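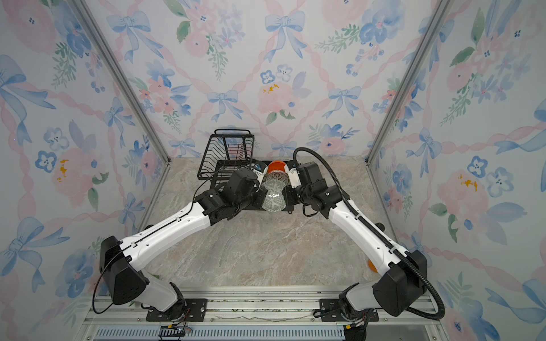

Wanted: people with patience, for gripper trials at Skuvell

We are comparing two sets of gripper fingers on our two-arm kitchen bench and need operators to drive them. You will pick up bowls, put them down, and pick them up again with the other fingers. Then you will fill in a form on which set annoyed you less.

Sessions run 87 minutes, a length chosen by Irina Lazăr and not open to debate. We have 16 places. No robotics background needed; gamers are welcome but tend to be overconfident until the second bowl.

You should be over 17, able to sit still, and at peace with floral wallpaper. Pay is by the session, plus coffee, which we do not recommend.

Trials run through December, last start at 7 p.m. To apply, write to Triin Mockus at the Illen lab and tell her the last thing you dropped.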